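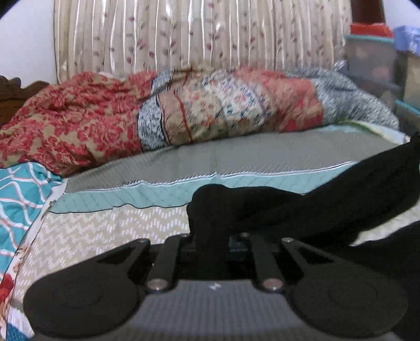

Page last changed: 1 September 2021

Bed and Laundry Person Wanted, Part Time
Trollerby Guest House, Grondstead

We have a guest house, and the guest house has beds, and the beds have opinions. Some of them want the beige sheet with the white dashed zigzags. Some want the blue. All of them end up with clothes on top, because guests believe a bed is a large shelf.

We are looking for one more person to join the upstairs crew starting in October. The last person left to go to nursing school, where she tells us the corners are easier.

What you would be doing

Stripping and making beds, folding, sorting and putting away. Picking up black pants that look exactly like the other black pants and getting them back to the right guest. Matching pillowcases to sheets in a house where the owner buys bedding by mood. If you need everything white and square, there is a very nice chain hotel out by the highway and we wish you well there.

Shifts are 5 hours, starting after breakfast. It comes to 15 hours most weeks. There are 14 beds when we are full, and you will not be doing them alone. Ghislain Gill does the top floor and prefers it that way. You would share the two lower floors with Loukia Makris, who will teach you her way of folding a fitted sheet. You can go back to your own way once she has gone home.

The linen, a short warning

Our patterned sheets come from several decades and at least one divorce. The one below has a teal-blue part with rounded diamond shapes, then a curving white band, then a gray sawtooth edge. New people put it on sideways. Smooth it from the middle out, pull the fold toward the foot of the bed, and if it still bunches, start over. The comforter hides a lot but it doesn't hide that.

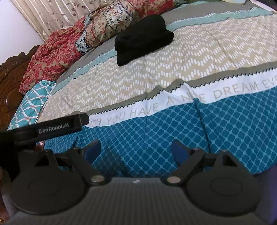

Who we would like to hear from

You don't need hotel experience. You do need to be able to manage stairs with a full basket and to lift a mattress corner without making a speech about it. Folding a pile of dark clothes in bad light is a skill, and we will be impressed if you have it already. Being on time matters more to us than being cheerful before noon.

Pay and so on

Hourly pay, a bit above what the Preltov laundry gives its starters. Ask and we will tell you the number before you come in. Lunch is included and is usually soup. We pay for your first 2 shifts even if you decide you hate us.

How to apply

Write a few lines to Nuria Beyene at the front desk, or drop in with them. No resume needed, but do say which mornings you can't work and give us one person who has seen you finish something. Mackenzie Vachon will call you back to set up a visit. You will be asked to make a bed while you are here. Parking is behind the building, next to the bins.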